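# The slow butler of Lurkenbridge

Henok Woldemariam has spent 1,628 pounds on an arm that may one day fetch him a bottle of wine. The rack is a short walk from his sofa. He has made that walk himself, he admits, throughout the build.

He calls the machine Narnulus, and began it in September with a motor kit from Mokoena and a drawing he describes as optimistic. The purple cable came later, after the first one proved too short to let the elbow straighten.

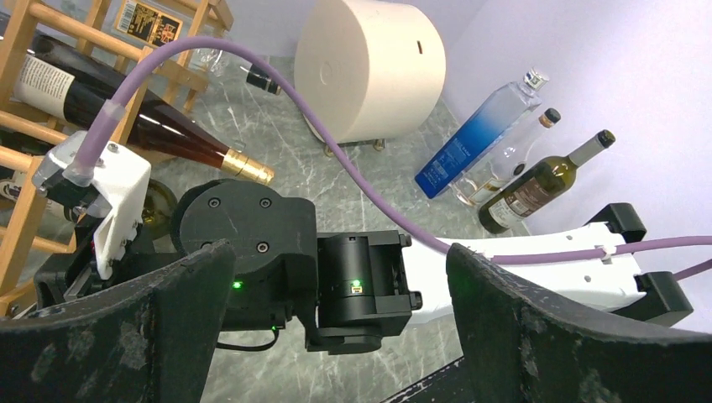
Software has been the easy part, by which he means it has only cost him sleep. The current version makes 17 separate decisions before it moves, and then generally moves the wrong way. His friends at Fostgate, the shared workshop across town, have offered to help - mostly by suggesting he drink beer.

Worn fingers are the next job. He has filed and refitted them twice, and a new pair will take almost 55 hours on Fostgate's elderly printer. 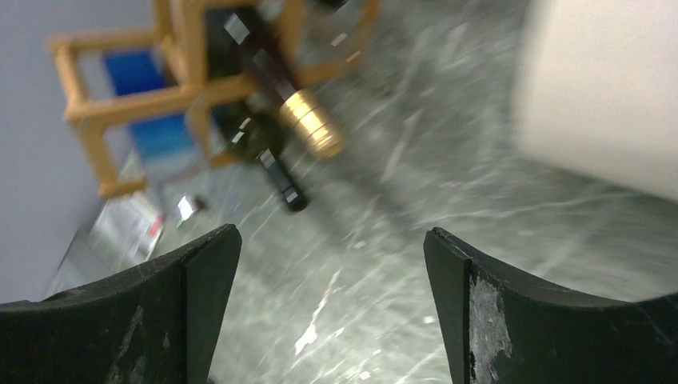
*Fingers open above the marble-patterned floor, with the scuffing plain on the right-hand one.*

Until then Narnulus practises the reach, and Woldemariam pours his own.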